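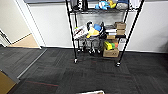 工单:腕部相机位姿漂移,抓取目标丢失
状态:已解决,继续观察
项目:Grustus 移动整理机(自制)
地点:Melnychuk 共享工坊,里间
提交人:Inna Didenko
控制板:Trilteo,二月固件

问题描述
机器靠近黑色网架,从架上取毛绒玩具。头部相机给粗定位,腕部相机接管最后一段。粗定位没有问题,网架立柱和层板都能稳定识别,底盘停车位置重复性也够用。问题出在腕部相机接管以后:手臂抬高时,估计出来的手腕位姿开始慢慢偏,严重时目标框直接消失,程序报 TARGET_LOST,手臂停在半空。
连续跑了 18 次,失败 5 次。失败都发生在抬高或者换目标的过程中,手指贴近玩具之后没有丢过。

已排除
1. 手眼标定。重做过一遍,残差和上个月差不多,标定板没有变形。
2. 手指干涉。手指在画面下缘常驻,已经加了遮罩。遮罩是按张开姿态画的,合拢时指尖会多露出一截,后来按两种姿态各画了一张,失败率没有变化。
3. 供电。换了独立的 5V 电源,现象照旧。

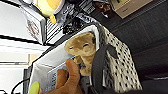 近距离这一段的日志也翻过。浅棕色玩具在收纳筐里的检测置信度一直很高,筐外侧的小黑点图案提供了很多角点,位姿解算几乎不抖。把这一段单独回放,关掉头部相机的输入,结果相同。所以检测模型本身可以先放一边,不用重新训练。

排查记录
第一步,看时间戳。腕部相机的帧和关节角读数之间有延迟,大约 40 毫秒,手臂慢速时影响不大,快速抬腕时会造成几毫米的偏差。Trilteo 的驱动里有补偿参数,原来填的是 0,改成实测值。改完再跑,漂移变小了,丢目标的情况还在。

第二步,看曝光。自动曝光取的是整幅平均亮度,白墙和浅色面板进来以后,画面里的深色物体被压得很暗。把测光区域缩到中下部,遮掉手指那一块。深色网架的边缘比以前清楚。

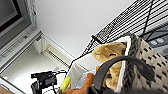 从这个高度往上,特征点的分布很不均匀。筐沿、网架、线缆附近很密,白色的墙面和顶面上基本没有。线缆上的点还不能信,手臂一动线就跟着晃,视觉里程计会把晃动当成相机自己在动。我在程序里给细长的深色曲线降了权重,顺手把腕部的线重新扎了一遍,留的余量比原来短。

第三步,看手腕姿态。规划器为了避开网架的立柱,会选一条先仰腕再平移的路径。把丢目标前的几帧导出来,共同点很明显:大部分画面是一片均匀的浅灰,能用的东西都挤在底边一条。
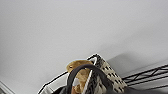

这时候有效特征点常常低于解算器要求的下限,解算器没有报错,而是拿上一帧的结果继续外推。外推几帧以后误差就大到目标框对不上了。TARGET_LOST 是结果,真正该报的是更早的 LOW_FEATURES,但那条警告在我们的配置里被关了,应该是 Flaltby 联调那次嫌刷屏关掉的,没有人改回来。

处理
1. 重新打开 LOW_FEATURES 警告,限频输出。
2. 特征点不足时停止外推,改用关节角正解加头部相机的粗定位,等特征恢复后再切回。
3. 规划器增加仰腕角度限制。先平移,到位后再转腕。路径变长了一点,可以接受。
4. 腕部图像高度从原来的设置提到 768 行,底边那一条能多分到一些像素。帧率有下降,Trilteo 板子的负载还有余地。
5. 补偿参数写进启动配置,不再手动填。

验证
改完以后连续跑了 178 次取放,TARGET_LOST 没有再出现。LOW_FEATURES 触发过几次,都在换目标的时候,机器停顿一下后继续执行。
有一次抓取失败,原因是手指勾到了筐的提带,和本工单无关,另开一单。

遗留
仰腕限制是写死的数值,换一个更高的架子就要重新调。想过在墙上贴几张标记,但里间还有别人用,先不贴。
头部相机和腕部相机切换时有一个小跳变,肉眼能看出手臂顿一下,暂不处理。
日志包放在工坊服务器的 Grustus 目录下,回放脚本在同一层,运行前先把相机驱动停掉,否则会抢端口。

Inna 补充:晚上七点以后灯光不一样,以上测试都是白天做的。夜间的数据等下次轮到我用里间时再补,工单先不关闭。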